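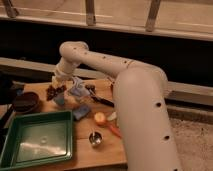 # Pendard arm, shared bench — pre-power and sorting run checklist

Workshop: Grondovari, back bay
Inspected: February 2020
Controller: home-built, Pidedero firmware
Result: **limited pass, see the end**

Marks: [x] checked and fine, [~] passed with a complaint, [ ] not passed. A box left open means the arm stays off. Last time people read an open box as "probably fine."

## 1. Mounting and structure

- [x] Base bolts torqued and paint-marked. Marks line up.
- [~] Base plate flat on its support. It is flat now. The build notes say it "settled by itself" after the first week. Metal does not settle by itself. Put a straightedge on it again in June.
- [x] No cracks at the shoulder joint or along the lower link.
- [~] Cover surfaces clean. Smudges on the off-white parts, no grease under them when wiped. Harmless, but a fresh leak would be easier to spot on a clean arm.
- [ ] Holes in the covers checked against the drawing. The drawing is for an older revision and doesn't match. Somebody needs to say which holes should have plugs in them.

## 2. Power and stopping

- [x] Supply fused, earth continuity tested.
- [x] Emergency stop cuts motor power. Pressed 13 times, 13 stops.
- [~] Emergency stop within reach. Within reach if you are tall and standing where the builder stands. Move it to the front of the bench.
- [ ] Brakes hold after power loss. The upper link sank slowly with the power off. The notes call this "soft landing behavior." I call it a worn brake until shown otherwise.
- [x] Restart needs a deliberate button press. Releasing the stop alone does nothing.

## 3. Speed and force

- [x] Speed cap set to 200 mm per second in the controller and saved after a reboot.
- [~] Collision stop. Trips on a firm push from the side. From above it took more push than I liked.
- [ ] Gripper force measured. The figure in the notes was copied from the Munshi parts page. That tells us what the seller thinks of a new gripper. Measure ours.

## 4. Work area

- [x] Reach measured at 840 mm from the base center and written on the bench card.
- [ ] Reach marked on the carpet. The arm's base is right by the end of the table, so people can walk up on that side. Tape it.
- [~] Items on the table limited to what the job needs. The sorting set is a jumble: a cloth, a sponge, a small metal cup, play food, a bowl, a green tray. Fine for a sorting job. The black marker wasn't on the job list when I asked, and it lies close to the lower segment. Either add it or put it back in the drawer.
- [~] No glass in reach. The little see-through item under the gripper needs checking by hand before each run. If it's glass, swap it.
- [x] Loose cloth kept away from turning joints. Wrist rings checked for threads, none found.
- [x] Cabinet behind the bench stays shut during runs.

## 5. Claims in the build notes

The notes say the arm has done "roughly 3000 picks without a fault." I asked for the log. The log begins after the last controller swap and has no column for faults, so of course it shows none. Add the column — time, item, what went wrong, who reset it — and we can talk about reliability later.

The notes also say the arm is "safe to leave running over lunch." Struck out. I have seen no test that supports it.

## Before the next run

1. Fix or replace the shoulder brake, then repeat section 2 in full.
2. Measure gripper force and write the number on the bench card.
3. Tape the floor and move the stop button.
4. Sort out the cover drawing.

Until then: powered work at the capped speed only, one person on the stop button and nobody leaning over the table. Prop the upper link before switching off. No unattended runs, including short ones.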